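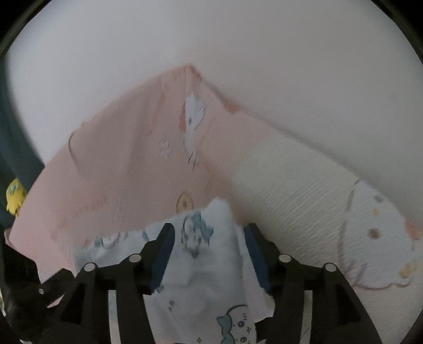 A white printed cloth between blue finger pads, with pink fabric behind.

Amos Yazzie took charge of goalkeeping at Draltness in January, when the club had conceded more goals from set pieces than anyone else in the division. He puts that down to starting positions.

"The keepers were standing on the line for every corner," he said. "From there you can't reach a ball dropping on the six-yard box. You are a spectator until the header comes in."

His first change was to move the starting position a yard and a half forward and open the body to face the edge of the area. The second was to take one man off the near post and use him as a blocker in front of the keeper – a job given to Brannigan, the left back, who had never done it before.

"Brannigan is not tall. He doesn't need to be. He has to hold his ground for two seconds and let the keeper step past him on the right side."

Yazzie logs every cross faced in training and in matches. The sheet for the second half of last season runs to 800 entries, each marked as claimed, punched, left or missed. Punches are divided again by whether the ball cleared the penalty area.

"If it drops at 15 yards it counts as a poor punch, even when we get away with it. The players argued about that to begin with."

He played 81 league games himself, the first of them in 1991, and remembers very little coaching. "You got shots hit at you for half an hour and then joined in with the five-a-side. Footwork didn't come into it."

Ukonico, the opponents in the second home match of this season, packed the six-yard box with five players at each corner. Yazzie had expected four. Draltness conceded once, from the second phase, and he regards the goal as a marking error on the edge of the area.

"The first ball was dealt with. The clearance went to the wrong side and we were slow out. That's for the whole back line to sort out and we've worked on it since."

Edirel are next, away, on a narrower pitch. Yazzie expects long throws from both sides and will keep the same blocker. The keeper will start half a yard deeper for throws than for corners, as the ball arrives flatter and later.

Contact us | Copyright 2026 | Back to top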